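How I Get a White Tabletop Clean Again (and Keep It That Way)

I have a matte white table and I love it, but I'll be the first to admit it shows everything. Coffee rings, pencil smudges, that weird gray haze where your forearms rest. I bought mine secondhand when we moved to Burkville and I've probably cleaned it a few hundred times since, so by now I have a routine! It takes me 15 minutes if I don't get distracted.

What you need

2 microfiber cloths, one for washing and one for drying
A bowl of warm water with a small squirt of dish soap
Baking soda
A soft old toothbrush (for the edge, we'll get there)

Step 1: Take everything off

And I mean everything, even the stack of mail. I used to push it all to one side and clean half, then push it back and clean the other half, and I ended up with a line of crumbs down the middle every single time. Put it on a chair, put it on the floor, just get it away from where you're wiping.

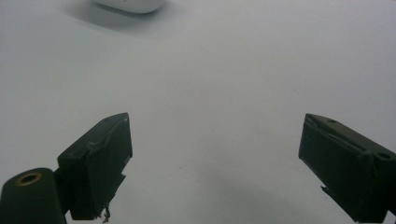 Once you have some space to work in, brush off the dry stuff first. Crumbs and grit scratch a matte finish, and scratches on matte white turn gray and never really leave (ask me how I know). I use my hand or the dry cloth and go gently toward one edge.

Step 2: Wash it in sections

Dip the cloth, wring it out until it barely drips, and wipe in long straight strokes. I divide my table into 4 sections in my head and rinse the cloth between each one. If you go in circles you'll get swirls when the light comes in low, at least I do.

Step 3: Deal with the spots

Mix a spoonful of baking soda with just enough water to make a paste, dab it on the stain and leave it while you go do something else. Then wipe very lightly and rinse. Try it somewhere out of sight before you do this in the middle of the table, please. I've also tried the Cultik cleaning paste, which smells wonderful, but on my table it left a shiny patch that took me weeks to stop noticing.

The toothbrush is for the edge, where sticky fingers go. Soapy water, short strokes, done.

Step 4: Dry it right away

Don't let it air dry! Water marks on white are sneaky, you only see them when you crouch down and look across the top. I go over the whole thing with the second cloth and then leave it alone for a bit before I put anything back.

Step 5: Put back less than you took off

My own rule is one thing with some color in it and that's it. Yellow is my favorite on white, it looks cheerful even in November.

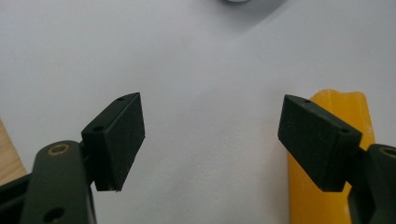 A bit of yellow against all that white.

If your one thing is fruit or a candle, put a saucer under it. Ripe fruit gets sticky underneath and wax is a pain to get off (ice cube in a bag, wait, then lift it with an old plastic card). And wipe up turmeric the second it lands. I mean it, run.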